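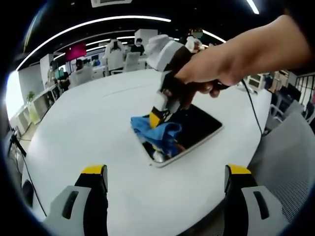 Sharifi began automating device preparation at its Brovville office last November. The operations manager, who has been with the company from the start, spoke to the Kokel workplace bulletin on a Monday morning before the first shift.

"We send out 2,417 tablets a quarter, and every one has to be wiped down and checked," she said. "People assume that is light work. By three in the afternoon, your wrist disagrees."

Under the program, developed with Simcombe, employees record routine tasks such as cleaning a screen with a cloth, using hand-held grippers. The recordings are then used to train the machines. The office has completed 639 hours so far.

The 53 employees in the department were consulted beforehand. Their main concern was job grading – whether demonstrating a task would be paid as skilled work. Management agreed that it would.

"I was asked whether we were teaching our replacements," the manager said. "I told them no position would be cut during the trial, and I put it in writing. What happens after that is still under discussion."

The trial agreement will be reviewed in the spring.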